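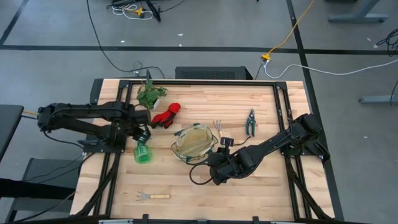 I paid $80 for a year of Bralow, the world news briefing that promises to tell you what happened in a war or a ceasefire "before the wires agree on it." I have been reading it since January, mostly at six in the morning, and I have doubts. The pitch is that software reads official statements in the original languages, and an editor then boils each one down to a card with a headline, two or three lines and a confidence score. Fine. But a statement is a thing somebody wanted you to read. When a president's office says a phone call was "warm and constructive," Bralow gives me that in blue with a score of 554 (the scale has no stated top, I looked) and leaves it there. Reading the news that way is like looking at a wooden bench through a green plastic bottle: everything near it picks up the tint, and you start to forget the wood is a plain light brown.

Setup took two minutes. You choose regions, then leaders, then something called "tension level," which I left in the middle. The app is quick and the type is easy to read. The map is good, probably the best part, and when a border crossing closes or reopens it usually shows up before I see it anywhere else.

My trouble is with what the cards leave out. During a week of talks over a prisoner exchange I got over 20 cards, and nearly all of them were one side thanking another side for its patience. Who was being exchanged? Where were they held? One card said the families had been "informed." By whom, it didn't say. I ended up on the site of a regional paper, reading a long piece by a reporter who had gone and stood outside the building.

The confidence score bothers me more the longer I use it. I wrote to ask what goes into it and got a reply from Thanakorn Limsakul on the support desk, polite and fast, saying it measures how sure they are that the statement was made. So a false claim, made loudly at a podium, scores very high. He said this is explained in the help pages. It is, on the last one.

I also tried Clidico, which is free and has ads. It's slower and the search is terrible, but it puts opposing statements side by side, and when a foreign ministry drops a sentence from the later version of a readout, it marks the spot. I caught two of those in Clidico that Bralow ran as new statements, with no mention of the earlier text. Besnard does something similar for parliaments only — too narrow for me.

A few smaller complaints. The audio version mangles names. "Tension level" seems to do nothing except make the alerts red. Canceling means sending an email, and I don't like that in anything I pay for.

If you have to track official statements for work, and you already know the players well enough to hear what's missing, Bralow will save you time. For a general reader I can't see it at this price. I'm letting mine run out and keeping Clidico, ads and all, plus the regional paper.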